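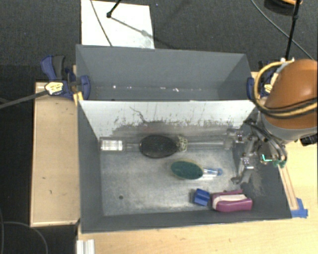
4 min read

Section 3: Setting up your Plivelano worm bin

Welcome to the fun part! By the end of this section your bin will be ready for its first worms, and you'll have a batch of bedding that smells like a forest floor after rain. I still love this step, and I've set up more than 12 of these.

1. Pick a shady spot where the temperature stays between 51 and 77 degrees Fahrenheit. A basement corner or a mudroom is great.

2. Screw the four feet into the base tray and press the tap into the front hole. Hand-tight is plenty.

3. Tear up newspaper and plain cardboard into strips as wide as your thumb. Kids are fantastic at this -- let them go wild.

4. Soak the strips in a bucket, then squeeze them out hard. You want a wrung-out sponge, with a drop or two when you make a fist.

5. Fluff the strips into the lower tray until it is three-quarters full, and mix in two handfuls of garden soil for grit.

6. Put the lid on and leave everything alone overnight.

7. Spread the worms across the top the next day. Leave a light on above the open bin and they'll dive right in!

Note: Don't feed for the first three days. After that, start with one small handful of chopped peelings, tucked under the bedding in a corner. Diane Beaudoin at our Clonuvside shop swears by melon rind for the first meal, and her worms are enormous.

Caution: No citrus, meat, dairy or glossy paper. Keep the tap closed while you're moving the bin.

Caution: If the bedding smells sour, stop feeding and add dry cardboard. Wait until the smell clears before you feed again.

For adding the second tray, see Section 4.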